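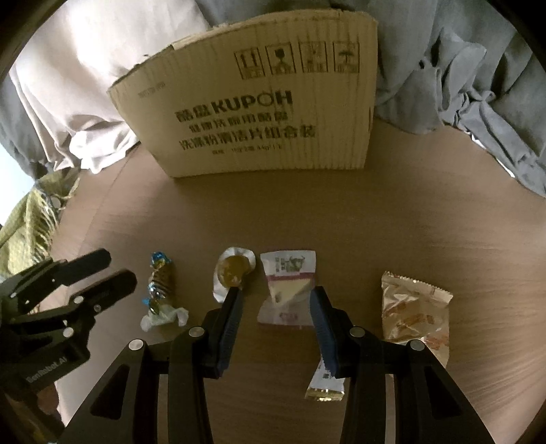

Chapter 5: Scar Formation and Follow-Up After Elective Skin Surgery

December | By the Zurkwood textbook desk
Last updated: December
5 shares | 2 comments

5.1 Scope of the chapter

Every incision that passes through the full thickness of the skin leaves a scar. The surgeon can influence its width, direction and position, and the patient can influence how it is treated in the months after the operation. Genetics, age and body site account for much of the remaining variation. This chapter covers the closed surgical wound only. Burns and open wounds are dealt with later in the book, and skin grafts have a chapter of their own.

Readers should already know the layers of the skin and the basic suture types. The term "scar" is used here for the visible result of dermal repair at any age. A "mature" scar is one that has stopped changing in color, height and firmness.

5.2 Phases of repair

Repair is usually divided into inflammation, proliferation and remodeling. The phases overlap, and the boundaries between them are a teaching convenience. Inflammation begins within minutes of the incision. Platelets form a clot, blood vessels narrow and then widen, and white cells enter the area. Some redness and swelling along the suture line is expected at this stage.

During proliferation, fibroblasts lay down collagen and new capillaries grow into the wound. The line may look raised and pink – often more so than on the day the sutures came out. Patients who have not been warned about this tend to report it as a complication.

Remodeling is the longest phase. Collagen is broken down and replaced along lines of tension, and the number of small vessels falls. The scar flattens and fades. Even when mature, it does not regain the full strength of uninjured skin. 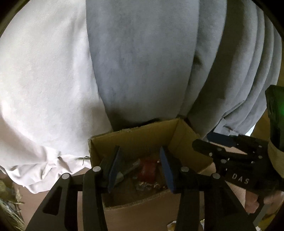
When should a scar be judged for possible revision?

Revision is normally considered once the scar is mature, which commonly takes a year or more. Earlier surgery may be justified if the scar restricts movement or pulls on a nearby structure such as the eyelid or lip.

5.3 Recording the scar

A written record is of little use unless each visit uses the same terms. The Brirnenness chart, used throughout this book, has a line for each of the following:

Color, compared with the skin next to it
Height above or below the surface
Firmness on light pressure
Width at the widest point, in millimeters
Itching or pain, as reported by the patient

Height and firmness should be recorded before the patient is asked about symptoms. The Carretero form is shorter and omits firmness. Scores from the two should not be pooled.

5.4 Loss to follow-up

The exercises at the end of the chapter use the Roturley teaching set, which lists 162 patients who had a single facial incision. Of these, 140 have a record at the final visit. The missing records matter – patients who are content with a scar may have little reason to return, and those who are unhappy may go to another clinic. Either pattern will bias the average score, and the final-visit records alone cannot show which one applies.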